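The Long Wait for a Ruling on the Betero Water Permit
By Kerubo Mohamedi
31/07/2022
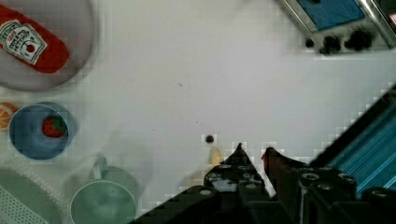 A small dark brown object and a pale yellow one on a white tabletop.

When the appeals court finally gave a date for the hearing, Mercy Kimaro was in her car, and she had to stop at the side of the road to read the message again. Her clients had waited two years for it. They are families and small farms along the lower part of the Flendum, a river that most maps draw with a very thin line, and they want the court to cancel a permit which lets the Betero company take water from it in the dry months.

The case looks simple on paper. The state agency gave the permit under a general rule, the kind that is used for small users. Ms. Kimaro says that Betero is not a small user and that the agency should have made a full environmental review first. The agency answers that its rule speaks of each pump separately, and that each pump stays under the limit. The lower court agreed with the agency. The judge wrote that the rule was "perhaps not wise, but it is clear."

This sentence has been repeated many times in the valley. Faraji Were, who grows onions on land his father bought, has it written on a piece of cardboard in his tractor. He told me that he is not against the company. His cousin works there. But in the last dry season his intake pipe was lying above the water, and he had to buy water from a truck to save one field. He let the other one go.

Betero sees the matter differently. Its lawyer, Ctibor Hrnčiar, received me in an office with the windows open because the air conditioning was being repaired. He was polite and he spoke slowly, I think for my sake. The company employs 186 people, he said, and it has followed every condition of the permit since the first day. "If the state wants another rule, the state can write another rule," he said. "It cannot write it after we have built." He also pointed out that the river was low before the pumps came. On this point the gauge records give him some support, although they are not complete, and both sides have found in them what they need.

What makes the appeal interesting to lawyers outside the valley is the question of how pumps should be added together. Over 200 permits in the state were given under the same rule. If the court says that the agency must look at all the pumps of one owner as one project, many of these permits could be opened again. Awuor Rweyemamu, who teaches water law and filed a brief in support of neither side, believes the judges will try to avoid such a large answer. She expects that they will send the case back to the agency and ask for a better explanation. In the older Figueiredo decision, about a gravel pit, the same court did exactly this, and the new explanation took longer to arrive than the lawsuit itself.

In the meantime the permit stays in force. Ms. Kimaro asked for a stay - an order to stop the pumping until there is a ruling - and the court refused it in one line, without giving reasons. She was disappointed, but she did not read much into it. Courts refuse most of these requests, she said.

The hearing is set for December, when the river is usually high again and the pumps are mostly quiet. Each side will have the normal time to speak. Mr. Were plans to drive down the evening before and sleep at his sister's house, if he can find someone to look after the animals.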